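Site Visit Report: Halliday Campus Demonstration of the Tadik Outdoor Service Robot

On March 12, 2025, a delegation from the Clilden facilities office attended a demonstration of the Tadik, a wheeled robot offered by Prultelska for patrol and light delivery work on large properties. The purpose of the visit was to assess the product ahead of a possible lease.

Naima Lamrani of Prultelska opened with a review of the service plan, which covers mapping, maintenance and remote support. The supplier proposes a first lease of three units. Delegates then received the route log from the trial at Halliday, listing 263 completed trips and 16 calls for operator help. 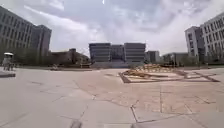

The central plaza at Halliday, with the planting bed at right.

Discussion centered on paving joints, curbs and the edging of planting beds. Ms. Lamrani stated that stairs are excluded from every route and that new routes are surveyed before service begins. The delegation asked for written limits on curb height and for a copy of the survey form.

Janelle Saludo will prepare the cost comparison for Clilden. Questions on winter service and spare parts remain open, and a decision on the lease is expected in June.

Contact: Clilden Facilities Office, Room 412 | Back to top

Related items
Outdoor Delivery Services: Terms for Suppliers
Visit Report: Prultelska Service Center
Campus Route Survey Checklist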